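Notes de visite, journée portes ouvertes Clekorex, site de Gastberg (mardi)

Groupe de 20, départ salle 604. Apporter carnet, pas de sac dans l'atelier.

A retenir pour le TD :
- deux bras = deux espaces de travail qui se recouvrent. Zone commune à gérer (collisions !!)
- pince parallèle : ouverture, angle d'approche, prise par le bord. Revoir chap. 4
- empilage : ordre des tailles, tolérance au centrage
- démo Rultside : 200 essais par tache, critère de réussite à définir AVANT
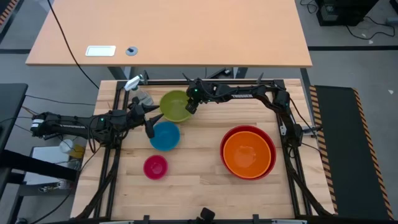
Fig. 1. Poste à deux bras, bols de couleur. Bol orange emboîté dans le grand rouge.

Question posée sur place : que fait on si les deux pinces visent le même bol ? Réponse à rédiger, une page, pour le prochain cours.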